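July 6, 2024

Starch sizing for cotton warp, continued from the May notes

Second warp of the Zilow 2-ply wound yesterday, sized this morning. Same yarn lot as before. The first warp was left unsized and fuzzed badly at the reed, with most of the broken ends in the outer quarter on both sides. I want to know if a light size fixes that or if the reed is the real problem.

Recipe: 50 g wheat starch to 800 ml water. Starch slurried in cold water first, then the remaining water brought to a simmer and the slurry poured in while stirring. Held at a low simmer until it went from white to translucent. Strained once through a nylon stocking. There were a few lumps at the bottom, less than last time. Last time the slurry went in too fast.

The May batch used the same weight of starch in 500 ml. Too heavy. It dried to a board, shed flakes under the loom, and the ends stuck together in groups that had to be snapped apart by hand. Two of those snapped in the wrong place.

Application: skeins soaked in plain water first and squeezed out, then worked through the size by hand until there were no pale spots. Squeezed again, not wrung. Hung on the dowel with a weight through the bottom of each skein. The weights matter more than I thought in May. The one skein hung without a weight that time dried kinked and took twice as long to wind.

Skeins turned on the dowel every half hour while damp, and snapped open between the hands to separate the strands. Stopped turning once they felt dry on the outside. The core was still cool to the touch at that point, so they stayed up until midafternoon.

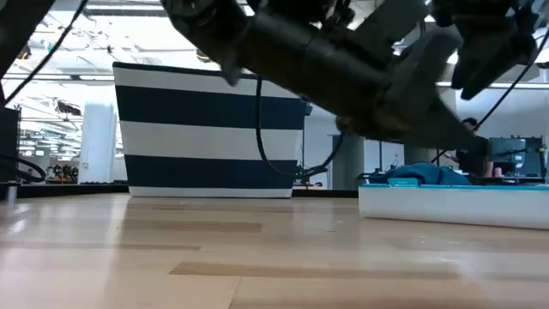
Winding went cleanly. Only one skein gave trouble, a crossed tie from when it was reeled. The sized yarn has a slight rasp against the fingers but bends without cracking. No visible dust on the winder afterward.

Rub test: 11 strands from each treatment clamped side by side and drawn over a spare piece of reed under the same weight. Unsized strands pilled early and two parted. Light size stayed smooth to the end of the test. Heavy size from the May leftovers stayed smooth as well, but left powder on the bench. The spare reed is finer than the one on the loom, so the test is harsher than real use.

The reed still needs checking. Ran a cotton swab along it and it caught near the left end, at a dent with a small burr. Polished it with the fine paper and it no longer catches. This confuses the comparison, because the next warp will be both sized and on a repaired reed. Should have left the burr alone for one more run.

Toom's sheet for their ready-made size says to add a little wax for dry rooms. Not tried. Washing wax out of the finished cloth is extra work, and the Brarnmont order has to go out fully scoured for dyeing.

Leftover size put in the fridge in the jar marked Adard. It keeps a few days at most, so discard it if it smells sour or has separated.

To do:
Sley the sized warp at the old sett, no other changes.
Log broken ends by position, left, center, right.
Wash a small sample in hot water and check with iodine for remaining starch.
Order more wheat starch.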